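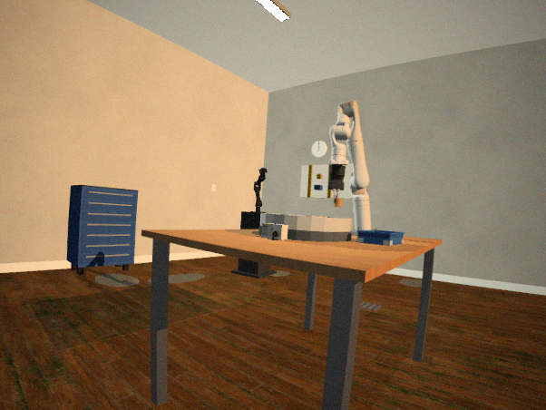
I've had the Tridum stick vacuum since September and I still like it, which is more than I can say for the Zeltberg it replaced. That one cost me $300 and quit on the stairs!

Suction first. On the middle setting it gets cat hair out of the rug in one pass, and on high it'll try to eat the rug too (hold the corner down with your foot). Battery is good for 40 minutes on low. On high, forget it, you'll do two rooms and be hunting for the charger.

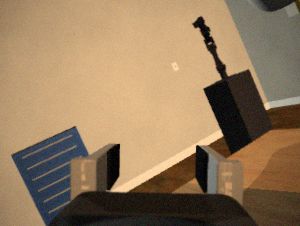

Beige wall, white baseboard.

The slim nozzle is my favorite part. It gets right into that line of fluff along the baseboards, and the bristles are soft enough that I've had no scuffs so far. The wide head is fine on plank floors but spits dry rice out the sides, so if you've got toddlers, well, good luck.

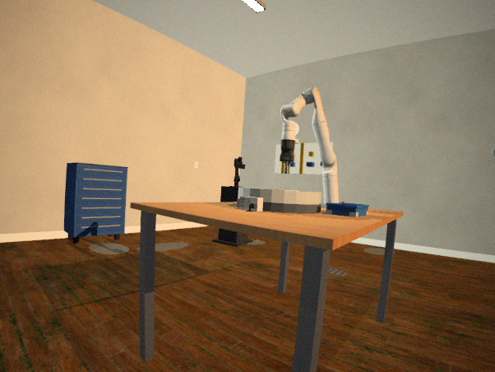

Emptying it is the weak spot. The lid pops open fast and a puff of dust comes right back at you, so I do it outside. The filter rinses clean but takes a whole day to dry. I picked up a spare from Ongart and now I just swap them.

Noise? Loud on high, okay otherwise. The dog leaves the room either way.

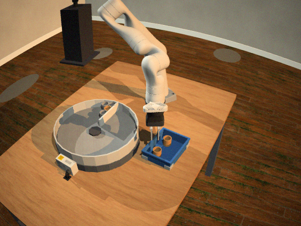 Kelly Oakley wrote in to say her spare filter didn't seal right until she turned the ring a second time, past the first click, and that the dust puff got a lot smaller after that. I tried it last night and yep, same with mine. Four stars.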